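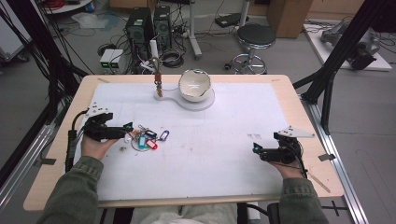 Vol. 6, p. 294

Key tag

A key tag is a small label fixed to a key or to the ring that holds it, so the key can be told from others like it. Also called key label, key fob (loosely, a fob is usually bigger), or in older trade lists a key ticket. Tags carry a number, a name, a color, or nothing at all, shape alone being enough in some systems. For the ring itself see Key ring. For electronic tags see Access card.

Early use

Keys were labeled long before anyone sold a product for it. Strips of parchment tied on with thread, bits of bone, notched wood. The account book of the toll house at Puvach, dated 1472, lists a payment for "tallies for the keys of the lower store", usually read as wooden tags, though Blomqvist (see below) thought they could be counting sticks and the question is not settled. None survive from that building.

Parchment wore out fast. Metal lasted but was costly, so it went on keys that mattered: gates, strongrooms, church chests. Household keys mostly had no tag, the bow of the key was filed or shaped differently instead.

Hotels and works

The big change came with hotels. Many similar doors, many similar keys, guests who walked off with them. Answer was a heavy tag, brass or cast iron, too awkward for a pocket. The Martens hotel in Pisitz used a pear-shaped brass weight stamped with the room number on one side and the street address on the other. It had 100 rooms and ordered replacement tags every spring. After a break-in the address was dropped, a lost key having told the finder exactly which door to try. Other houses in town followed, slowly.

Factories went a different way. Flat discs, stamped, hung on a board by the gatehouse. A worker taking a key left his own disc on the hook, so the foreman could see who had what. The system is still found in mines and large kitchens.

Materials

Brass: durable, takes a stamp well, goes dull. Aluminum: lighter, cheaper, can be dyed. Fiber: pressed paper board, often red, common in schools and depots up to the arrival of plastic. Leather: mostly decorative. Plastic: now the usual choice, either molded with a raised number or made as a small case with a paper slip behind a clear window. The slip type is easy to change and easy to get wet. Ink runs. Pencil holds up better then most pens.

Numbering

Plain numbers work for small sets. Larger sets use a prefix for building or floor. Some offices use a code with no relation to the door and keep the list locked up seperately, safer but slow when someone is waiting in a corridor. The Fadum system, named for the warehouse firm that used it, puts a check digit at the end to catch misread tags. Never widely adopted. Its printed guide is hard to find.

Color coding is common at home, less so in institutions. Caps that fit over the bow of the key do the same job without adding to the bunch.

Collecting

Hotel tags are the main field. Condition, town and a readable number count most. Valter Blomqvist's collection, 294 tags at the time of his catalog, is heavy on railway hotels and weak on everything else. The catalog has drawings but no weights, a real gap. Reproductions are common; check for soft edges on the stamping and a hole with no wear.

See also: Key ring; Keyhole; Lock; Luggage label; Tally stick

Last revised 12 August 2024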